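21 July 2006

Carrasco building, kitchenette and hot water work. Writing this up at the bench before the second half of the top floor gets handed back to reception.

Started on the slow hot water complaint in the back apartments. Guests at the end of the corridor have been saying since February that the shower runs cold for a long time in the morning, and the front desk has been moving people to the street side when there was space. There is no space now. Nuria wants the back rooms sellable at full rate by the end of the month.

Ran the taps in the last apartment with everything else on the floor shut. The kitchenette tap came up to temperature well before the shower, which I did not expect, as they share the riser. Opened the ceiling panel in the bathroom. The return line from the shower branch has a balancing valve on it that was almost fully closed. Tag on the valve is from the original fit-out and the handwriting has gone. Opened it half a turn, waited, tried again. Better. Another half turn, no further change at the shower, but the apartment next door got slower. Put it back to the first setting and marked the spindle with paint pen.

Went down the corridor and did the same check on each branch. All of them had been left where the installer left them. The two nearest the riser were wide open, so they were taking nearly everything. Closed those down in small steps. With those two pinched, the far end now warms up in 60 seconds from cold, and the near ones are no worse than they were.

The pump itself is fine. It is the Stiminis unit that went in when the building changed from long lets. Runs quiet, no weep at the flanges. The timer had it switched off overnight and coming back on after the first early guests are already up, which explains part of the complaint. Set it to come on an hour and a half earlier. Patricio asked if it should just run all night. I would like to see the gas meter for a couple of weeks first and then decide.

Kitchenettes next. The cooktops in the refurbished apartments are the two-ring type from Prelteck, 1890 watts with both rings on full. We had the breaker trip again in the corner apartment last night, with a family cooking and the kettle on. Traced the circuit. Whoever wired the corner apartment put the cooktop, the counter sockets and the bathroom heater on the same breaker. In every other apartment the heater is separate. Drawing 3306 shows it separate in the corner one too, so the drawing is wrong or the job was never finished. There is a spare way in the board and an empty conduit that goes most of the distance. Marked the drawing in red and put it back in the tube.

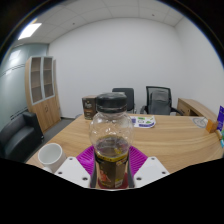

Have asked the electrician for a date. Until then the heater in the corner apartment is isolated and there is a note in the reception book. It is July, so no one will miss it.

Refrigerators: the under-counter ones hum against the cabinet side. Two complaints in the guest book about noise at night, both from the studio layout where the bed is on the other side of that partition. Pulled one out. The rear spacer had been left off and the compressor mount was touching the panel. Fitted the spacer, added felt strip to the cabinet, pushed it back. You can still hear it if you put your ear to the partition, but lying on the bed with the window closed I could not pick it out. The spacers for the others should be in the bags taped inside the doors, if housekeeping has not thrown them out. Check before ordering.

Width of the opening for the fridge is tight. The cabinet maker built to the old model. With felt on both sides it scrapes going in, so use felt on the partition side only.

Countertop height is 820 mm in the first apartments we did and a bit higher in the later ones, from the different legs. This matters for the new splash panels, which are cut to one size. Patricio had already unpacked them and leaned them up against the wall in the hallway when we noticed. For the low counters there will be a gap at the top, under the wall cabinet. Options:

- trim strip along the top edge, painted to match
- pack the panel up at the bottom and seal it
- raise the legs and live with the plinth not reaching the floor

Tried the trim strip in one apartment. Looks all right. The second option leaves a fat line of sealant that will go black in a year. Did not try the third.

Extractor fans. Tested all of them with a sheet of tissue paper on the grille. All hold the paper except the one by the linen store, which turns but does not pull. Flap on the outside wall is painted shut from the facade job. Needs a ladder and a scraper, and the courtyard has to be clear, so do it after breakfast service.

Door closers. The apartment doors still slam when the courtyard window is open. Adjusted the latch speed on the ones along the back corridor. The closer on the apartment beside the elevator is leaking oil and will not hold an adjustment. Took it off and fitted the used one from the shelf – it is a slightly different arm and the cover does not go on, so it is only for now. Order one of the correct type from Tandach with the next delivery. Their last delivery note had us down under the old company name again. Nuria has told them twice.

Key cards: not mine, but writing it here as I was asked in the corridor. Cards issued for stays over one week stop working on the seventh night. Reception knows how to re-code them but the guest has to come down, often late. Nuria thinks it is a setting in the encoder and not the locks. I agree. The lock batteries I checked were good.

Beds in the studios: the pull-out frames are holding up. One caster missing in the studio over the entrance. Replaced from the spares box, which is now nearly empty of that size.

The towel rail in the same studio pulled out of the wall at some point and was put back with filler. It will come out again. The wall there is hollow block, so it wants the long toggle fixings and a backing plate. Did not have the plates. Took the rail off, filled the holes properly, and left a freestanding rack that housekeeping found in the basement.

Talked to Patricio about the order of work for the remaining apartments. He would like to finish one floor completely. Nuria would prefer that we take whichever apartment is empty, which suits bookings but means carrying tools up and down all day and having the water off in bits. Settled on this: anything that needs the water off gets done by floor, with notice slipped under the doors the evening before. Anything else goes by empty apartment. Reception will leave the list on the board by the service stairs when the last checkout is in.

Notice text needs to be in more than English and Spanish. We had a French couple last week who did not understand why there was no water and went down in bathrobes. Nuria will write it.

Left to do:

- separate circuit for the heater, corner apartment
- spacers and felt, all studios
- trim strip for the low counters, measure each one, do not trust the first
- fan flap by the linen store
- closer from Tandach
- backing plates for the towel rail
- read the gas meter at the same hour each day and write it inside the boiler room door
- casters, same size as the old ones

Gas meter read this evening before the timer change took effect. Figure is on the door.

Came back up after dinner and tried the far shower once more with two other apartments in use. Slower than this morning's test but still comfortable. The near apartments had plenty. Leaving the valves as marked. Patricio has the ceiling panel screws in the jacket he went home in, so the panel is sitting in place on two of them.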